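Go at Posden: your questions answered

Welcome! We're the Posden Go Club, and we play every Monday evening upstairs at the Grarkau Rooms. These are the questions we're asked most by people who'd like to come along, or who have just bought a first set and want to get it on the table.

Do I need to know the rules before I come?

Not at all. You can learn the basics over a cup of tea - stones go on the intersections, you take turns, and you surround things. We start new players on a small board and move up to the big one whenever you feel ready (some people ask for it on their first night, and good on them!).

Do I need an expensive board?

Please don't spend a fortune. A flat sheet with a clearly printed grid is a lovely way to play, and it goes on any table you've got.
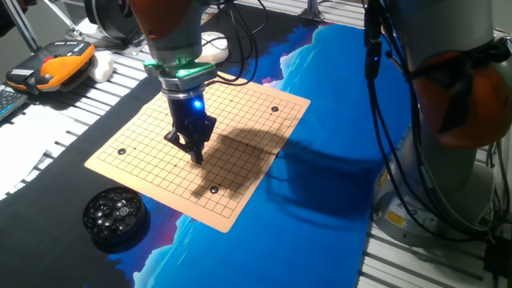
Thick wooden boards are beautiful and we have a couple in the cupboard if you'd like to try one, but the game is exactly the same. Spend the savings on stones you enjoy picking up.

Where should I keep my stones while I'm playing?

In an open bowl, within easy reach of your playing hand. Stones you've captured go in the upturned lid, where your opponent can see them. 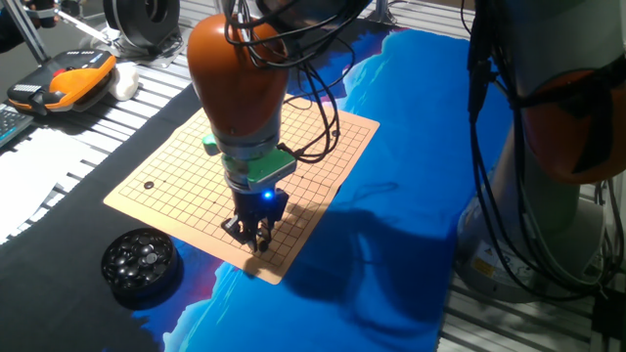

Black stones in their bowl at the corner of the board.

What are the little dots on the grid?

Those are the star points, and we love them! They help you find your way around such a big grid, and they mark where handicap stones go. If you're playing someone stronger you might start with two stones already down, or as many as nine.
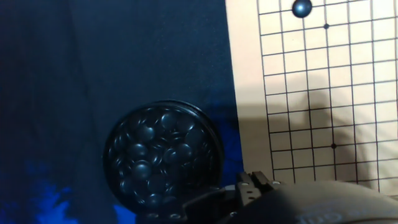 You don't have to play on the dots otherwise, though plenty of openings begin on or near them. Chukwuemeka Uzor runs our openings chat at 7 pm, and his favourite advice is to try the corners first, then the sides, then the centre.

Does it matter what's under the board?

A bit. A cloth or mat softens the click of the stones and stops a light board from sliding about. Any colour will do, so use whatever cheers you up. 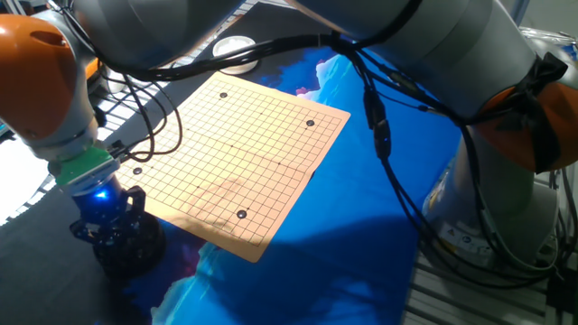

If a paper board has been rolled up, leave it under some heavy books overnight and it should lie nicely for your game.

Can I borrow books?

Yes! Our shelf has 28 books, plus a box of problem sheets. Take one home for a couple of weeks and write your name in the notebook by the door.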